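软件的边界应当写进任务规划:关于桌面整理类机器人控制栈的几点意见

作者:Yusri Sumampouw(Jinier 规划与工具组)

近一年来,双臂操作系统的讨论多集中于模型规模与示教数据量。本组在评审Waler控制栈第4版的过程中形成了一种不同的看法:目前制约餐后桌面整理任务的主要环节,是感知结果如何交给规划器,以及规划器在信息不足时被允许做什么。现将意见陈述如下,供同行讨论。

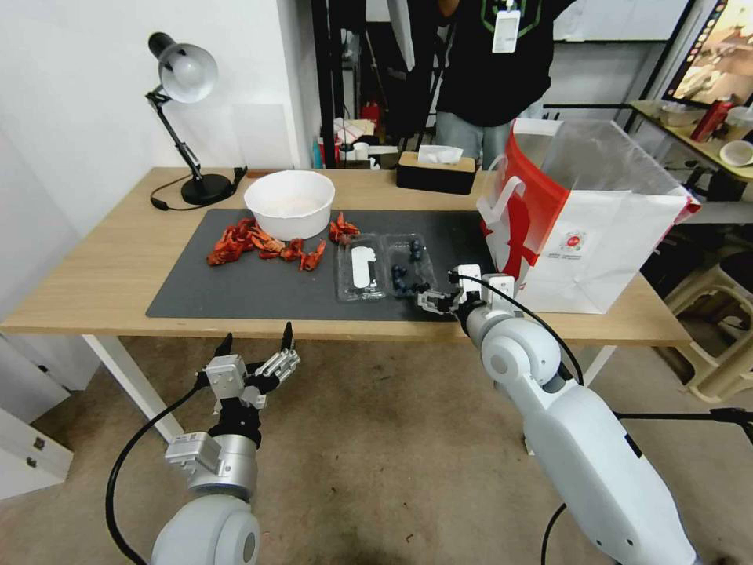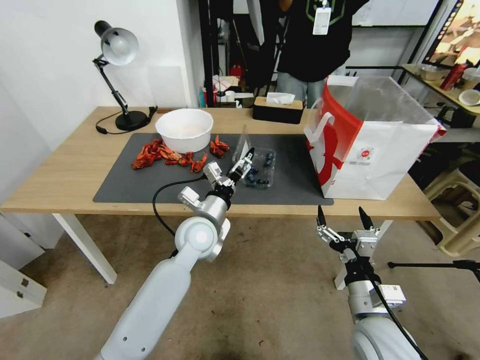 桌面上的虾壳、碗与蓝莓盒

餐后桌面在软件层面的困难,首先出在“物体”这一概念上。多数感知模块的输出格式沿用了抓取研究的惯例,即一份物体清单,每一项附有类别、位姿和置信度。这种格式适用于碗、纸巾盒和台灯,对一堆碎虾壳却几乎没有意义。将每一片壳登记为独立物体,规划器会得到一份冗长且每个周期都在变化的清单;将整堆壳登记为一个物体,抓取模块又会试图为它求出一个并不存在的整体抓取位姿。Waler早期版本两种做法都采用过,结果均不理想。

本组主张在场景表示中正式设立“散料”类型。散料没有位姿,只有占据区域、估计厚度和允许的操作方式,例如聚拢、分批夹取、推入容器。规划器对散料设定的目标也应当是区域性的,即某一区域的残留量低于给定阈值,而不应要求某一编号的物体到达某一位置。Ebbe Blomqvist在内部评审中提出,此类目标会使完成判定变得模糊。这一意见是成立的。但完成判定本来就模糊,将其写成明确的阈值,至少使各方知道模糊之处在哪里,也便于现场人员按需要调整。

其次是透明容器。翻盖式的透明塑料盒在深度图中往往残缺不全,盒盖竖起时尤其如此。常见的补救办法是在感知端用学习模型补全几何形状,再把补全后的结果作为确定事实交给碰撞检测。本组对此持保留态度。补全可以做,但补全部分必须带有来源标记,运动规划器应当能够区分“测得的表面”与“推测的表面”,并对后者采用更大的安全余量和更低的接近速度。若两者在接口处合并为同一种网格,下游便再无可能作出这一区分,事后分析日志的人员同样无从判断。

Waler目前的规划周期为200毫秒,场景表示的更新周期为400毫秒。两者不同步本身不是缺陷,许多成熟系统都是如此。问题在于旧版接口没有携带时间戳的有效期,规划器可能在连续两个周期内依据同一份场景数据作出两次判断,而第一次判断所引发的动作已经改变了场景。对于碗这样的刚体,后果通常有限;对于会滚动的小件,例如散落在盒外的浆果,规划器所依据的位置很可能已经失效。Annag Drummond为此编写的有效期检查仅有55行代码,却是第4版中本组认为最有价值的一项改动。它没有提高任何单项指标,在评审排序中一度被列为低优先级,这一点值得反思。

第三个问题涉及双臂之间的协调。现行做法多以时间为轴,为左右两臂分别生成轨迹,再检查两条轨迹是否冲突。这种做法在两臂末端工具相同时尚可接受,而一旦两侧工具的能力不同,或任务中途需要更换分工,轨迹层面的检查便显得过于靠后。更合理的安排是在任务层面先行分配“责任区”与“责任物”,由一个显式的仲裁模块记录当前由哪一侧负责哪一区域,并规定移交的条件。Ross Guthrie负责的仲裁原型采用了最简单的令牌机制,没有优化,也没有学习成分。有意见认为它过于保守,会造成一侧手臂空闲等待。本组的看法是,等待可以测量,可以逐步压缩,而由隐含规则引起的冲突则很难复现,更难向使用单位说明。

需要说明的是,本组并不反对端到端策略。在聚拢散料、轻触柔软物体等环节,学习得到的策略明显优于手工编写的控制律,这一事实应当承认。分歧在于策略的外围。一个策略在何种条件下可以启动,在何种条件下必须交还控制权,交还时向上层报告哪些内容,这些都属于传统软件工程的范围,不应由策略网络自行决定。目前不少系统只要求策略返回“成功”或“失败”。本组建议至少增加“不确定”与“前提已改变”两种返回状态,并要求规划器对每种状态都有登记在案的处理方式。没有登记处理方式的状态,应当在编译阶段报错,而不是在运行阶段由默认分支吞掉。

关于工作空间内及其附近有人员活动时的处理,现有做法也有待规范。实验室环境中人员走动频繁,感知模块往往把人体归入“背景”,或者直接以裁剪区域的方式排除在外。这在调试阶段较为方便,但裁剪区域一经写入配置文件,很少有人再去审查。本组建议将一切感知裁剪视为安全相关配置,变更须经第二人复核,并在每次运行日志的开头完整列出。Kazlauskienė现场已经按此执行,复核工作量低于预期。

工具方面的投入长期不足。控制与感知模块的负责人通常能够争取到人力,日志回放、场景差异比较、规划决策追溯等工具则多由个人利用空余时间维护。Morag Munro曾在一次评审中指出,组内用于争论某次失误起因的时间,远多于修正该失误所需的时间。本组完全赞同。若规划器在每次作出选择时,能够同时记录被放弃的候选方案及其代价,多数争论可以在回放中直接解决。存储开销确实会上升,但候选方案只需保留结构化摘要,不必保存全部轨迹点。

也有同行提出,上述建议会拖慢研究进度,在方法尚未稳定时便固定接口并不明智。这一顾虑有其道理。本组因此建议区分两类约束:数据来源标记、有效期、返回状态、裁剪登记属于应当立即固定的部分;散料的具体表示方式、仲裁策略和阈值取值则可以继续试验,每次试验均以独立分支进行,不得混入主线。

评价方式也应随之调整。以单次任务是否完成作为唯一指标,会鼓励系统在信息不足时冒险。本组拟在Zerkeveck测试规程中增列两项内容,一为系统主动暂停的次数及其理由是否成立,二为操作人员阅读日志后能否独立说明暂停原因。后一项需要人工评分,费用较高,各单位可根据自身条件决定抽样比例。规程修订稿拟于8月提交讨论,届时将附上评分表和日志样例。对仲裁模块接口仍有异议的单位,请在修订稿提交之前以书面形式提出,并注明所使用的控制栈版本。

2025年5月29日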